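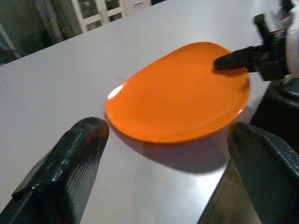 From: Rajitha Wanigasekara
To: Cavo users list
Date: 10 March 2022
Subject: Re: Moving playlists out of Istus before the price change

Hi all,

Thanks King-fai, that cleared up most of it for me. A few notes from my own move last night, in case they save someone an evening.

King-fai Chu wrote:
> The family plan goes up at the next renewal, whatever you were paying
> before. If you're on the old yearly deal you keep it until it runs out.
> I've moved my stuff over to Cavo and the import tool mostly does the
> job, but it gets confused by live albums and anything with two
> versions. Has anybody tried it with a really big library? Mine was
> only 484 songs. Also, does anyone know if the downloads carry over?

Mine is a really big library, I guess! 1315 songs, built up over way too many years, and the import tool got all but 143 of them on the first go. I was pretty happy with that. I'd set aside the whole evening and it was done before I finished my dinner.

The ones it missed were nearly all live stuff, same as you, plus a bunch of old soundtrack albums that Cavo lists under the composer and Istus lists under the movie. If you go to the import page afterward there's a little "unmatched" link way down at the bottom (I scrolled past it twice) and it lets you search for each one by hand. A bit slow, but I found most of the soundtracks that way. The live ones I'm still working on.

One thing to watch out for - it will happily pick a remaster or a karaoke version if the title is close enough. I had a lovely slow song come up this morning with no singer on it at all. So play a few before you close the old account. I'm keeping both going until May, when my yearly deal ends anyway.

On the downloads: no, they don't carry over. You have to download everything again inside the Cavo app. Do it on your home wifi and turn off "high quality" first if your phone is short on space. The setting is under Playback, not under Downloads, don't ask me why. I left mine plugged in overnight and it was all there when I got up.

Playlists kept their names and their order, but I lost the cover pictures and the descriptions. Shared playlists come across as your own copy, so if somebody adds a song on the other side you won't see it. My sister and I have had one going for ages and we're going to have to start it over on one service or the other. She wants to stay put. Talks are ongoing.

Kianoush, you asked last week about podcasts - they're a separate import and it only does the shows you follow, not where you'd gotten to in each episode. I just wrote down the three I was in the middle of.

Has anyone got the car thing working? Mine connects fine and then plays the first 20 seconds of a song over and over. I've restarted the phone, the app and the car. Babatunde, I think you said you had the same stereo?

Rajitha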